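Lomamari Book Giveaway: Frequently Asked Questions

Last updated 2019-07-23

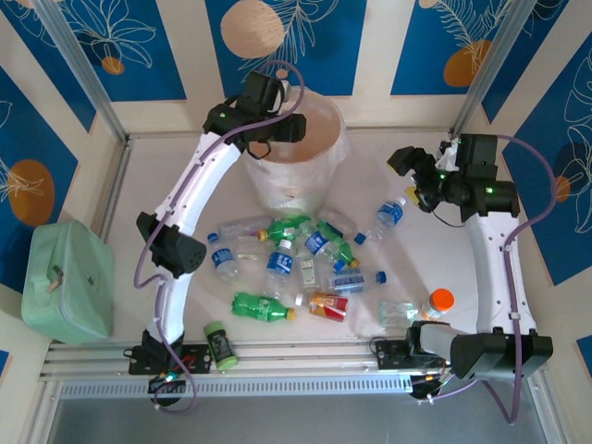 Two white robot arms and a pile of plastic bottles.

What is the giveaway for?
It marks the release of Prunus, the second novel in the Lomamari series by Gifty Antwi. The first book, Avram, came out in January. You don't need to have read it to enter, but Prunus starts the morning after Avram ends and does not stop to recap much.

What are the prizes?
There are 30 signed paperbacks of Prunus to be won, one per winner. The first 2 names drawn also get a signed copy of Avram and a cloth bookmark in the cover colours.

How do I enter?
Fill in the entry form linked from the giveaway page. We need your name, an email address and the country you live in. We ask for a postal address only if you win.

Do I have to buy anything?
No. You don't have to follow us anywhere or leave a review either.

Can I enter more than once?
One entry per person. If two people in the same house both want to enter, that's fine, as long as each uses their own email address. Duplicate entries are deleted before the draw and the earliest one is kept.

Is there a limit on entries?
Yes. The form closes at 1000 entries or at midnight on the closing date shown on the form, whichever comes first. If the form says it is closed, we can't add you by email.

Who can enter?
Anyone aged 18 or over, in any country we can post to. If your country isn't in the drop-down list on the form, the mail service we use doesn't deliver there at present. Gifty's family and the people who worked on the book can't enter.

How are winners picked?
Entries are numbered in the order they arrive and a random number generator picks from the list. Steven runs the draw and a second person checks the results against the entry list.

How will I know if I've won?
We email winners from the address on the contact page. Please check your junk folder. You have two weeks to reply with your postal address, after which the prize goes to the next name drawn. First names and countries of the winners are listed on the giveaway page. Tell us if you would prefer to be left off.

How long does delivery take?
We post everything within a week of hearing from you. Overseas parcels can take several weeks after that, and we don't pay for tracking on single paperbacks. Any customs charge at your end is yours to pay.

Can I have my copy dedicated to someone?
Yes. Put the name in your reply when we contact you, spelled exactly as you want it written. Long messages don't fit on the title page, so please keep it to a line.

Can I swap the paperback for an ebook?
Not in this giveaway. Ebook review copies are handled separately and book bloggers can ask for one through the contact page.

What sort of books are these?
Slow-burn romance with a mystery running underneath. Both have some swearing and a few explicit scenes. Prunus also deals with the death of a parent, mostly in the early chapters. A full list of content notes is on each book's own page.

Is there a short story as well?
Yes, a prequel of 1000 words about the ferry crossing. It is free to newsletter subscribers and isn't part of the prize.

What happens to my email address?
It is used for this giveaway and then deleted. You will be added to the newsletter only if you tick that box on the form. The box is left unticked by default.

I have a question that isn't answered on this page.
Use the contact page and put "giveaway" in the subject line. Replies usually take a couple of days.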